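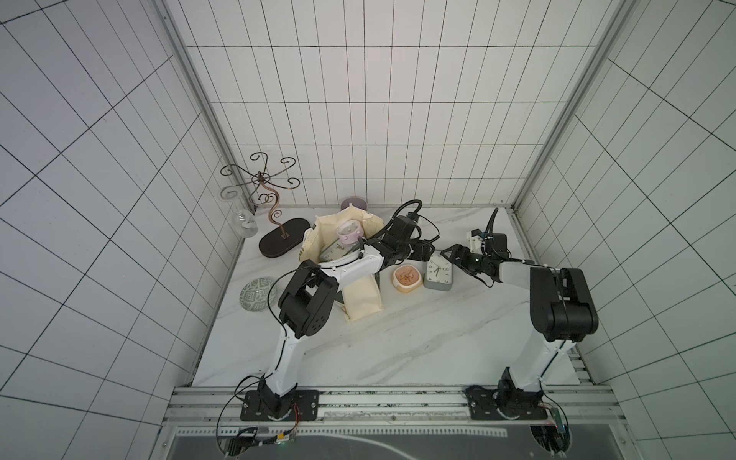
Is it worth building a two-arm robot setup in a shared workshop when you could buy one finished?

Worth it if you want to understand the thing. If you only want it to work by Saturday, buy the finished one and I won't think less of you.

I've had this argument with half the people at Lostby, which is the shared shop I pay dues to, and I keep losing it on price and winning it on everything else. So, quickly, before my soldering slot.

Price first. Yes, the kit route cost more. Our build fund started at $400 and that was gone on extrusion, brackets and cable before any motor turned. Sumaiya Talukder keeps the spreadsheet, and it has 197 lines now. Some of those lines are the same connector bought twice, wrong gender both times. Fair enough. A finished unit comes with the right connectors.

It also comes with a lid you're not supposed to open. My whole complaint, really. A friend's shop across town bought sealed arms from an outfit called Holtmont. Lovely motion, very quiet. Then a joint started drifting and the answer from support was a courier label. Five weeks on the bench with one arm. We had drift too, back in December, and Léonie Lebrun fixed it the same evening with a hex key and some bad language in two official languages.

Fasteners. People laugh when I say a home build is mostly fasteners but go and look at anybody's. Motors get the attention, and the evenings go to screws. Which ones back out, which ones you can reach with the arm mounted, which ones some genius (me) put under a cable run. I'd defend an ordinary cross-head screw in a plain countersunk hole against any clever clip going. 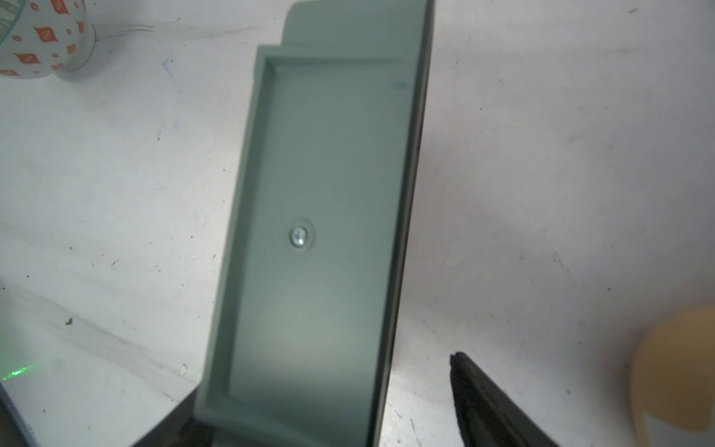 Clips snap. Glue is worse, glue is a decision you make on behalf of whoever has to fix it next. A screw you can see is an invitation, and I want every part in a shared shop to be openable by the next person with a driver from the communal drawer. If the driver's been put back. Different essay.

Now the case against me, and Myrtle Van Dusen makes it better than I can. She says most members don't want to understand a wrist joint, they want to try an idea, and every hour they spend crimping is an hour not spent on the idea. She's right about the hours. I counted one newcomer's first month and it was nearly all wiring, poor fellow. He hasn't been back since.

So I'll give ground there. Don't make beginners start from a bag of parts. Let them run somebody else's arms first, break something small, then hand them the driver. Three people in our group came in that way and all of them now build their own end bits, fingers and brackets and so on, some of it quite good. Nobody asked them to.

What I won't give up is the documentation. A home-built rig with no notes is just a sealed unit with worse paint. Label the cables. Write down the torque, even if its a guess, and write "guess" beside it. Draw the rail with the real measurments on it. Colour-code if you have the tape. Our binder's a mess but it's there on the shelf and anyone can take it down.

Slot's at seven, have to run. Léonie has the good iron and she won't hold it for me.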